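Girari 餐盘与沥水架组合 产品说明

适用范围:机关食堂、学校教学厨房、员工茶水间及家庭厨房
产品编号:222
供货单位:Gillow 餐厨用品部

## 一、产品概述

本组合由装饰餐盘与金属丝沥水架构成,供餐后晾置、取用及台面陈列使用。餐盘图案各异,可单件选购,亦可成组订购。圆盘与方盘可混合摆放,不要求成对使用。

## 二、餐盘

向日纹圆盘为白底,盘面以橙色放射条纹环绕中央椭圆图案。雪鹿圆盘为灰底棕边,印有乳白色鹿纹与雪花。青蓝圆盘施斑驳釉色,盘沿为深棕色细边,饰有白色枝条与小花纹样,适合与图案较密的盘子搭配。

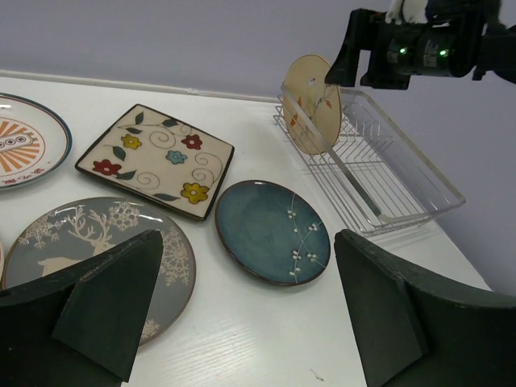
订购时请注明图案名称。同一图案的不同批次,釉色深浅允许存在轻微差异,不属于质量问题。采购单位如对色差有特殊要求,应在下单前与样品室联系,由 Nele Weidemann 安排看样。样品借出期限以借用单所载日期为准,逾期须重新登记。

## 三、沥水架

架体为银色金属丝结构,呈长方形,丝条平行排列,两侧设有高起的护栏。餐盘应竖直插放,较大的盘子与较小的盘子之间宜留出间隔。

安放时请选择平整台面,可靠墙角放置。架体下方如需接水,应另配托盘,托盘不在本组合供货范围之内。

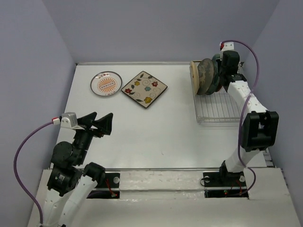 取盘时应一手扶住相邻餐盘,一手握盘沿向上提出,不得横向拖拽。架上餐盘未取空前,不宜整体搬移架体。新架启用前,请用清水冲洗并擦干。

## 四、花蔓方盘

花蔓方盘为本系列的主要图案款,乳白底色,深棕色细边。盘面绘有红、黄、浅蓝三色花朵,以卷曲的藤线及深绿色叶片相衬。该款可作点心盘、果盘,也可单独陈列。

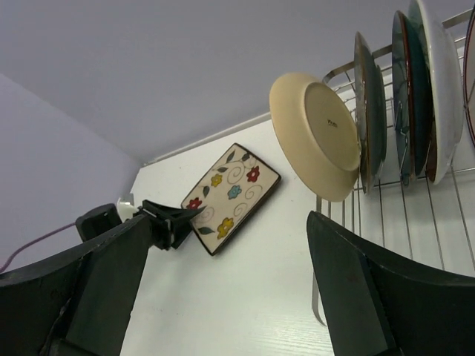
方盘边角较圆盘更易磕碰,叠放时应加软垫,叠放高度由使用单位自行规定。清洗请使用软布或海绵,避免使用钢丝球及研磨类清洁剂。出现裂纹或缺口的餐盘应停止盛放食品。

## 五、订购与售后

1. 单位订购以 39 套为一个包装批次,不足一批者按零售办理。
2. 收货后请当场核对图案与件数,并在签收单上注明破损情况。
3. 保修期为 60 日,仅限沥水架焊点脱落及架体变形。
4. 餐盘在运输途中破损的,凭签收单更换同款。

订购事宜请联系 Rajitha Cassim,售后事宜请联系 Ruairi Lamont,内线 2069。每年 11 月盘点期间暂停看样,订单照常受理。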